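Nondel hardware wallet, four months in

I bought the Nondel back in July, mostly because my old phone wallet kept logging me out (so annoying!). Setup took me 7 minutes, and that includes copying out the recovery words twice. 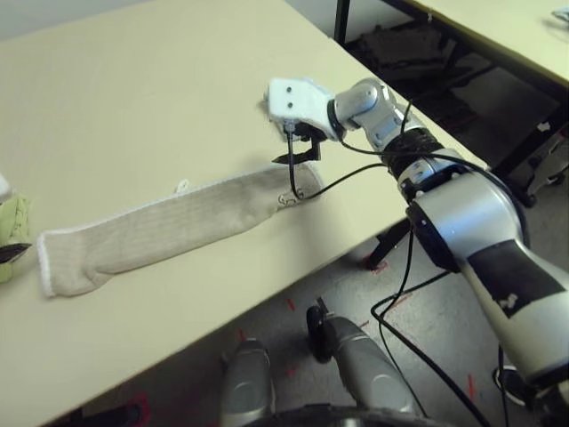
The screen is tiny but sharp, and sending coins takes two button presses and a PIN. I paid $93, which stings a little next to the Huselard, but that one won't do Litecoin at all. My only real gripe is the desktop app – it's slow to sync and the fee slider jumps around.
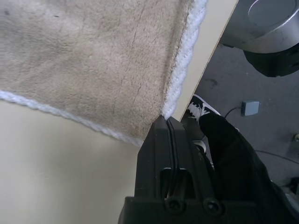
Leszek Domański: Mine synced fine after the last firmware update, try that first.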